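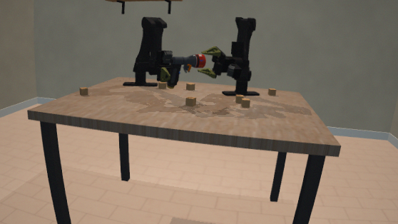

Ritomville, setembro

Perguntas frequentes – Oficina de encadernação Bouvier

Recebemos muitas mensagens sobre os cursos de outono e juntámos neste lugar as respostas. Se a sua dúvida não está na lista, escreva à Noémie Rolland, que trata das inscrições.

Preciso de ter experiência?
Não. O curso de base começa com a dobra do papel e a costura simples. Para o curso de lombada redonda pedimos que a pessoa já tenha cosido pelo menos dois cadernos de capa dura.

Quantas pessoas há em cada grupo?
No máximo oito. Quando o grupo tem menos de quatro inscritos, propomos outra data ou devolvemos o dinheiro, como o aluno preferir.

O que está incluído no preço?
O papel, a linha, a cola e o cartão. A pele não está incluída, mas pode ser comprada na oficina ao preço de custo. As ferramentas são emprestadas durante as aulas e ficam na oficina.

Que papel usam?
Para os miolos, um papel sem ácido de gramagem média. Cada aluno recebe 25 folhas grandes, que chegam para um livro e para alguns ensaios. Quem quiser pode trazer o seu próprio papel, mas convém verificar antes o sentido da fibra.

Posso trazer um livro antigo para restaurar?
Nos cursos, não. O restauro é feito pela Lucienne Guillot, com marcação, e ela precisa de ver o livro antes de dar um preço. Um livro volumoso – o último tinha 656 páginas – pode demorar cerca de 2 meses.

As aulas são em que língua?
Em francês e em português. A Akosua Nartey explica também em inglês quando é necessário.

Posso faltar a uma aula?
Sim, uma vez. A aula perdida pode ser recuperada com outro grupo, se houver lugar, até ao fim do mesmo curso.

Como faço o pagamento?
Por transferência, depois de receber a nossa confirmação. O lugar só fica reservado com o pagamento feito. Não aceitamos cheques.

Há estacionamento?
Há um parque público a 500 metros, gratuito depois das 18 horas. As bicicletas podem ficar no pátio.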